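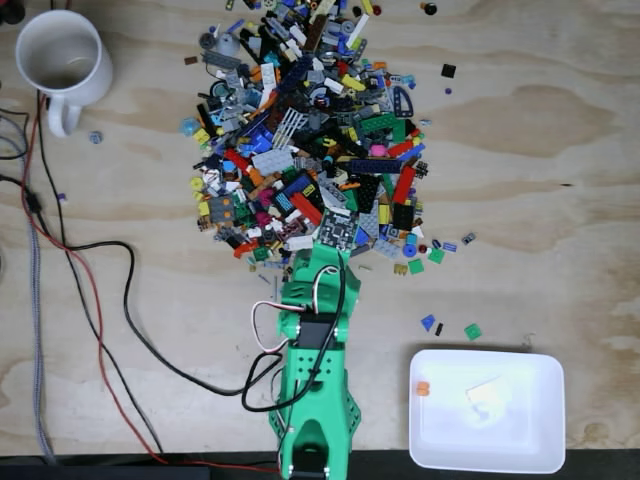 Search this site Go

Teaching by hand, teaching by remote
Speaker notes, Shufen Yuan, Nulta meetup, July 2019

Start with the job. Pick one piece out of a pile of Lego and put it in the tray. Ask who has tried to write code for that. Wait for hands.

We stopped writing code for it in June. Now a person does the job and the arm records the joint angles.

Two ways to do it. First one is by hand: motors off, hold the arm, move it through the pick. Cheap, and anyone can start in a minute. Trouble is your own hand gets into the camera view, and the servos are stiff when you back-drive them. Small pieces suffer most.

Second one is by remote. You hold a matching arm and the green one copies it. Hands stay out of the picture. You lose the feel of the contact, so people push too hard into the pile. Tell the Biltwood story here if there's time.

Numbers. We aimed for 1000 demonstrations and have 357 we would keep. With those, the arm gets a piece into the tray 81 times out of 100. Say clearly that this is for loose pieces beside the heap. Picking from inside the heap is a lot worse and I don't have a fair figure yet.

What we threw out: runs where the operator paused to think, runs where a cable snagged, runs with 2 pieces picked up together. The pauses did the most harm. The arm learned to stop and hover.

Advice for anyone starting. Tape the cables down. Print spare brackets in the same colour or the camera model gets fussy. Swap operators every half hour. Zheng's checklist is on the handout.

Skip the Skeston slide if we're behind.

Questions. Someone will ask about grippers. Keep it short.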